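From: Loubna Kettani
To: lilcombe-neighbors list
Subject: Re: [lilcombe] Drawer of cords, what do people do with theirs?

Abimbola Igwe wrote:
> We're moving to Plastley in January and I have found a drawer (fine, two
> drawers) of cords going back to college. The movers charge by the box.
> Does the town still take them at the transfer station, or did that end
> when they changed the hours? Also, how do you decide what to keep? My
> husband's answer is "all of it."

Abimbola,

Your husband and mine should meet. They could start a museum.

The transfer station does still take them, in the gray bin behind the scrap metal, mornings only. Gate closes at noon and the man there means noon. They want cords separate from anything with a battery in it. I learned this with 55 pounds of mixed junk in my trunk and a line of cars behind me.

As for deciding, I gave each one a turn on the dining table and asked what it plugged into. If I couldn't name the thing, out it went.

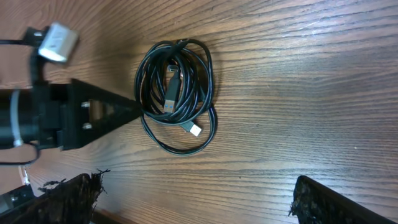

Photo: L. Kettani

USB cords got more mercy than the rest, up to a limit of 4 per adult. Printer cords got none. We haven't owned a printer since the one that caught the dog's tail.

I'm told the Gunawan hardware store on Lenitz Road also has a drop box by the register, if you only have a bag or so. Please don't bring them two drawers. They are nice people.

One warning: a week after the purge you will need exactly one of the cords you threw out. Mine went to a baby monitor. The baby is now in tenth grade, but my sister wanted it.

Sorry to see you go. Who gets your snow blower?

Loubna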